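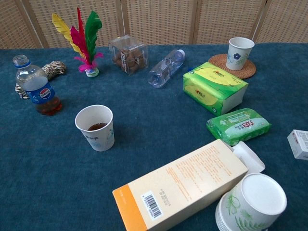 Freeing Up Space on a Small System Drive

Print this page | E-mail this page

Laptops with a small system drive fill up quickly, and Windows starts to complain long before the drive is completely full. Updates fail, programs take longer to open, and you may see a low disk space warning every time you sign in. The steps below use only what comes with Windows. They apply to Windows 10 and 11, though a few menu names differ.

Before you start

Plug the laptop in and close your programs. Open File Explorer, click This PC and write down the free space shown for drive C. On the laptop I used for this page, a drive of 119 GB had 6 GB left.

Step 1. Run Disk Cleanup

Click Start, type "disk cleanup" and open it. Choose drive C and let it scan. Click "Clean up system files" and let it scan again – the second list is longer than the first and may include old update files.

Tick Temporary files, Delivery Optimization Files and Windows Update Cleanup. Leave Downloads unticked unless you have looked through that folder. If you see "Previous Windows installation(s)", you can tick it too, but you will not be able to roll back to the earlier version afterward.

Click OK and wait. This took around 20 minutes on my machine.

Step 2. Turn off hibernation

Skip this step if you use hibernation. The hibernation file sits on drive C and can take up several gigabytes. Right-click Start, open Terminal or PowerShell as administrator, and type:

powercfg /h off

Press Enter. There is no message if it works. Fast Startup is turned off along with it, so the laptop may boot a little slower. To undo the change, type powercfg /h on.

Step 3. Move your personal folders

If you have a second drive, create a folder on it called Pictures. In File Explorer, right-click your existing Pictures folder, choose Properties, then the Location tab. Click Move, select the new folder and click Apply. Answer Yes when asked whether to move the files. Mine had 1,128 files in it, mostly phone photos.

Do the same for Videos and Music, each with its own folder. Do not point two of them at the same folder, and do not choose the top level of a drive – it is awkward to reverse.

Step 4. Set up Storage Sense

Go to Settings, System, Storage and turn on Storage Sense. Open its options and set the recycle bin to 30 days. Set Downloads to Never.

Restart and check the free space again.

Nana Opoku

Print this page | E-mail this page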